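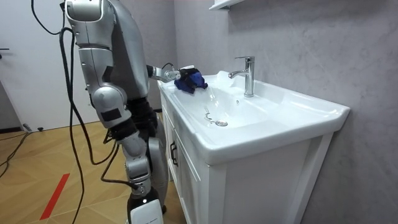

Leave the Washbasin Where It Is

4 Jun 2020

My sister bought a terraced house in Dornton two years ago and spent most of her budget on the bathroom. She is pleased with it. I have used it many times and I still don't know where to put my toothbrush. The basin is a shallow glass bowl that sits on top of a shelf. The tap comes out of the wall. There is no rim, no ledge and no cupboard, and if you wash your face in the normal way the water goes over the side and down your trousers.

I think the ordinary bathroom vanity, a basin set into a cupboard with a flat edge all round it, is one of the more sensible things in a house, and I think people are too quick to rip it out.

I fitted bathrooms for a living until my knees stopped me. In that time the fashion changed more than once. First everyone wanted a pedestal, then everyone wanted a cupboard, then the bowl on a shelf came in and people who had a perfectly good cupboard paid me to take it away. I took the money. I did tell them what I thought if they asked, and a few of them changed their minds.

The case for the old sort is mostly a case about edges. A basin needs somewhere for the soap to sit and somewhere to put your glasses down. It needs a bit of width between the water and the floor. You can buy a separate shelf for this, but the shelf will be above the tap or off to one side, and you will be reaching for it with your eyes shut. 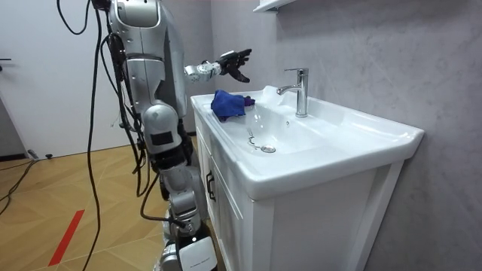 A white vanity with the basin and tap in the usual place.

Then there is the cupboard. A bathroom has a lot of ugly things in it: bleach, spare rolls, the plunger, the tub of filler from when somebody last did the tiles. In a house with a vanity these live under the basin. In my sister's house they live on the landing in a basket. The pipes are also under there. When a joint starts to weep you open a door and look at it. With a wall-mounted basin and hidden pipes you often find out from the ceiling downstairs, and I have been called out to that ceiling more often than I would like.

A neighbour of mine, Kilian Steiner, disagrees with all of this. He says a cupboard makes a small room smaller and that floor you can see is floor you can mop. He is right about the mopping. The bottom of a cheap vanity swells if it stands in water, and once the board has blown there is nothing to be done but replace it. I would answer that a bead of sealant along the bottom takes 5 minutes, and that most people with a clear floor put a set of drawers on it within the year.

He also says that white ceramic looks like a rented flat. I have no answer to that, except that I have cleaned limescale off slate, copper, glass and something sold as river stone, and I would take white ceramic over any of them. You can see when it is dirty and you can see when it is clean. A cloth and a drop of washing-up liquid will do it on most days. The stone one needed a special oil, and the customer in Mirnley who owned it stopped using the room.

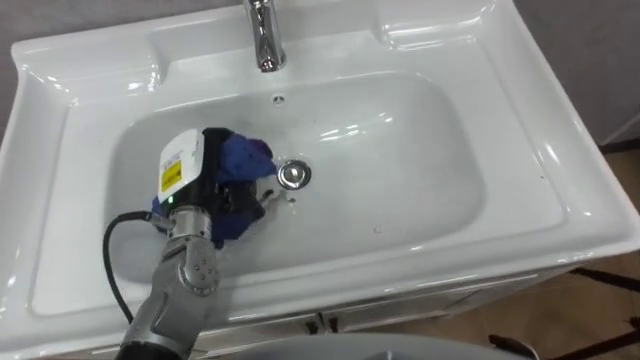
Wide ledges on both sides of the basin, and an overflow hole below the tap.

The overflow is another thing that has gone missing. Many of the bowls have none, and the wastes sold with them are meant to stay open all the time. You can't fill the bowl to shave or to soak a jumper. I was brought up to put the plug in, and it bothers me that a basin can now be sold that doesn't hold water.

I am not asking anyone to love their vanity. If yours is cracked, or the doors hang off, replace it. But look at what is wrong before you order a new room. New hinges cost very little. A new tap changes the look of the thing more than you would think, and can be fitted in a morning if the isolating valves still turn. Paint the doors if you hate the colour.

My sister has asked whether I could put up a small shelf for her next to the glass bowl. I am going over in July to do it, and I shall have to drill through the good tiles.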